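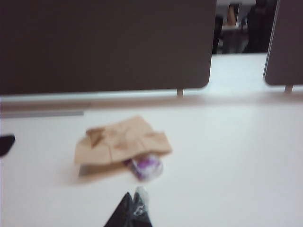

Myfanwy Sayce wrote under my last thread that if the arm hesitates, the person teaching it hesitated first, and I haven't been able to stop thinking about it. So here comes the follow-up, and sorry for the length!

Jasper Groen
Posted Sunday, January 5, 2025
Tags: teleoperation, demonstrations, wrist camera, soft objects

I'm teaching a single arm to get a paper bag out of the way and pick up the small purple and white container that's partly under it. All of this is by remote control. I hold a leader arm and the real one copies me, and I love it, I really do. The first evening I drove the thing I forgot to eat dinner.

My setup is a tabletop arm on a white desk with one wrist camera, plus a second camera on a stand looking down from the side. I recorded 431 demonstrations in December and trained on all of them. The policy does something! It goes toward the bag every time, which felt like a miracle the first time I saw it. Then it gets close, slows down, and hovers. Sometimes it hangs there for several seconds and drifts a little left and right. If I nudge the bag with a pencil it often wakes up and carries on.

What I've tried so far:

Training for longer. It hovers in a smoother way.
Turning the desk lights up. No change that I could see.
Throwing out the demos where I dropped the container. A tiny bit better, maybe.

The wrist view is also pretty smeary whenever I move fast. In a lot of my recordings the bag is just a tan smudge by the time I get near it. I've been guessing that the blur is the whole problem and was about to order a different camera. Before I spend the money: is it the camera, is it me, or do I just need more demos? My friends at the Ridedia club told me 900 is a good number to aim for, but they do mostly wooden blocks, and a bag never looks the same way two times in a row.

Also, should I be pushing the bag aside first or lifting it? I've done both, depending on my mood.

Rhun Pugh
Reputation: regular

"Depending on my mood" made me laugh out loud, and I think you've found it yourself. Don't order the camera yet!

Here's my guess at what is going on. When you drive by remote control, you come in fast, you stop over the bag, and you think. Push or lift? Left side or right side? Is the container going to roll? Your hand stays still while you make up your mind, and every one of those frames gets recorded as "in this spot, do nothing." The arm has no idea you were thinking. It learned to stand there, and it learned it from you 431 times. Then you nudge the bag, the view changes to something that looks like a later part of a demo, and off it goes. That fits your pencil story really well.

The mixed strategy makes it worse. If half your demos go left over the bag and half go right, some kinds of policy will settle on something in the middle, and your left and right drift sounds a lot like that. Others handle two ways of doing a job just fine. You didn't say which one you're training, so please do!

What I'd do, in the order I'd do it:

Choose one way. For a flattened bag with something sticking out from under it, I'd slide the bag away sideways with closed fingers, then come back for the container. Lifting crumpled paper is a great project, but save it for its own dataset.

Decide before you press record. Look at the desk, say the plan out loud if that helps (I do, my family is used to it), and then start.

Go slower on the way in and don't stop. One steady speed the whole way. This takes care of much of your blur too, as the smearing comes from the wrist moving while the shutter is open. Shorter exposure will help if your camera lets you set it. If it's on auto, lock it.

Trim the still parts at the start and end of each recording. In the middle, be more careful. A short wait while the fingers close on something is a real part of the job and you want to keep it. A long stare at a bag can go.

Crumple the bag again between takes and put it somewhere new. I keep a little pile of bags and swap them. Turn it, flatten it, leave more or less of the container showing.

Record a small clean set this way, train on that alone, and compare it with what you have. I once got more out of a weekend of tidy demos than out of a month of sloppy ones, and I was so excited I called my sister about it.

One more on the cameras. Try driving a few takes while looking only at the screens, with your back to the arm. If you can't do the job from those two views, the policy is going to struggle as well. I was shocked by how much I'd been relying on my own eyes. It's a fun test, too, and a bit humbling.

Dilwyn Craddock

get more demos. i had the same thing with a sock and it went away when i had more. also check your gripper isnt blocking the wrist camera, mine was

Meirion Rees

Agree with most of what Rhun says, with one thing to add about hand guiding. If your arm can be moved freely by hand, try a few takes that way. You feel the desk through your fingers and you'll learn how hard you can press before the paper bunches up. I wouldn't train on them, because your hands and sleeves end up in the side camera, but afterward my remote takes got much better.

And watch the latency on the leader arm. Mine had a lag I'd gotten used to without noticing, and I was pausing at every step to let the follower catch up. Plot the leader and follower joint positions over one recording and you'll see it right away.

Jasper Groen
Comment on Rhun Pugh's reply

Went back and watched 2 of my old recordings with this in mind and oh wow, I just sit there over the bag. Camera order is on hold. Sideways slide it is, starting tonight, and I'll post which policy I'm using once I'm back at that computer!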